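From: Keith McAlister
To: Clistley Telly List
Date: November 28, 2022
Subject: Re: [clistley-telly] Troritz, series three, and is it worth carrying on?

Hello all,

Sorry for the slow reply, I've been meaning to sit down with this since Marguerite's message came through and every evening something else got in the way (mostly the programme itself, as I ended up watching four of them in a row when I'd only meant to check one thing).

Marguerite wrote:

> I have a confession, which is that I gave up on Troritz halfway through
> the second series and I have not been back. I loved the first one, you
> will all remember me going on about it. But once Seidel left the harbour
> and they started with the business about the missing ledger I lost track
> of who was lying to whom, and my sister, who was watching with me, kept
> asking questions I couldn't answer.
>
> Now I see there's a third series and everybody seems to be happy again.
> Is it worth my while? And do I have to sit through the rest of series
> two first, or can somebody just tell me what happened? I don't mind
> being told. I'm too old to mind spoilers.
>
> Also, is it still on the same night as the choir thing? If so I shall
> have to record it.
>
> M.

Marguerite, yes, do come back! I was very nearly in the same boat as you. The ledger story went on far too long, and I remember saying on here at the time that they had written themselves into a corner and then sat down in it. But series three is a return to what we all liked, with the small town and the long conversations and the weather coming in, and Seidel is back at the harbour by the end of the first episode. I hope that doesn't count as a spoiler, as it's in the trailer.

I'll put down what I think you need to know, and anyone who wants to stay in the dark should skip the next bit.

WHAT YOU MISSED (spoilers for series two)

The ledger was in the boathouse all along. Seidel's brother-in-law put it there, not out of wickedness but because he was frightened of what it would do to the family, and he is forgiven in a very nice scene on the ferry that I'd say is worth finding even if you skip everything else. It's near the end of the sixth episode.

The doctor has gone. She took the job in the city, they said goodbye at the station, and she hasn't been mentioned in series three so far except once, when somebody finds her gloves in a drawer. I thought that was lovely, and done without any music, which makes a change.

The man who ran the chandlery turned out to owe money to half the town. The figure they give is 1,017 crowns, and it's said so often and so solemnly that in our house it has become a catchphrase. You'll hear people refer to it in the new series and you can now nod along.

The young constable has been promoted. He still can't drive.

I believe that's all of it. There was a subplot about a church bell as well, but I've watched it twice and couldn't explain it to you under oath.

WHERE SERIES THREE HAS GOT TO

We've had five episodes and there are three to go. The first two are slow, I won't pretend otherwise, and you may find yourself wondering why so much time is being spent on the widow and her lodger. Please stick with it. The third episode is the best hour of television I've seen since the first series of Hondeck, and I know how some of you feel about Hondeck, so I don't say it lightly. Nearly all of it takes place in the kitchen at the guest house, with everyone waiting for the road to be cleared, and it could have been a stage play. The lodger's speech about his father had me looking for a handkerchief.

The fourth is more of a comic one and I gather it has divided people. I enjoyed it, although the business with the goat is overdone. The fifth I shall leave alone because Pauline hasn't seen it yet, and she has asked me very firmly.

As for subtitles, whoever is doing them this year has a much lighter hand. You may remember in series two the fishermen all talked like solicitors. Now they grumble properly. My own ear for the language is limited to good morning and where is the boat, but it reads far more naturally, and the jokes land at the same moment as the actors' faces, which they certainly didn't before.

And no, Marguerite, it has moved, so you can have your choir and your Troritz both.

THE SUPPER

Some of you asked what we'll do about food for the finale. Last time, for the end of Hondeck, we had sixteen people in our front room and a lot of noodles, and I would happily do the same again. I've plenty of bowls now. If you have a dish you'd like to bring, write to me off the list so that we don't all turn up with coleslaw, as happened in August.
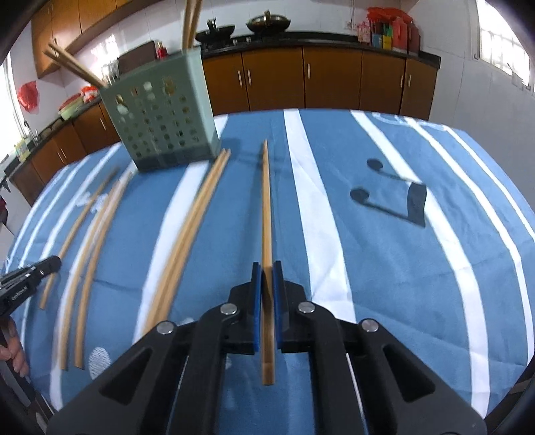 GETTING HOLD OF THE OLD EPISODES

Derek was asking about this as well, so I'll answer you both at once. The first series is on disc and the library in Clistley has a copy, or it did when I last looked; it lives under T with the foreign drama and not with the crime, though I've argued with them about that. The second series is only to be had online. It's a bit of a faff to sign up but you can watch a month for nothing and cancel. Each episode runs to 58 minutes, so if you only want the ferry scene, go to the sixth one and skip to the last quarter of an hour.

There is a book, too. It's the novel the first series was based on, and it runs to just over 300 pages in the English edition. I got through it in a week and found it gloomier than the programme, with far less of the harbour and a great deal more of Seidel's childhood. The ending is different. I preferred ours. I can lend it to whoever wants it next, only please mind the spine, which has already been mended once with parcel tape.

Has anyone else here read it? I'd like to know what you made of the chapter with the lighthouse, and whether you think they are saving it for a fourth series. My wife says they couldn't afford the lighthouse.

All the best to everybody, and Marguerite, let me know how you get on with episode three,

Keith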